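Bresby gets its own rulebook for robot arms

Great news from the Bresby workshop, where a shared code of practice for robot arm trials came into force in March! It runs to just 8 pages, in plain words, and covers safe speeds, clear work areas and how every trial gets written up.
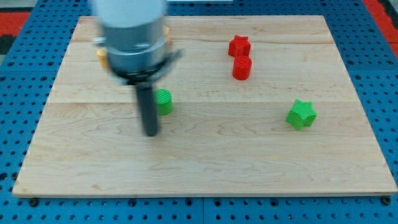
A robot arm at work over a wooden board with red and green blocks.

"People can finally compare results fairly — and they know when to keep their hands back," said Josée Leclerc, who led the drafting. Teams at Foltmont have logged 260 trials under the code, and Chisholm joins next.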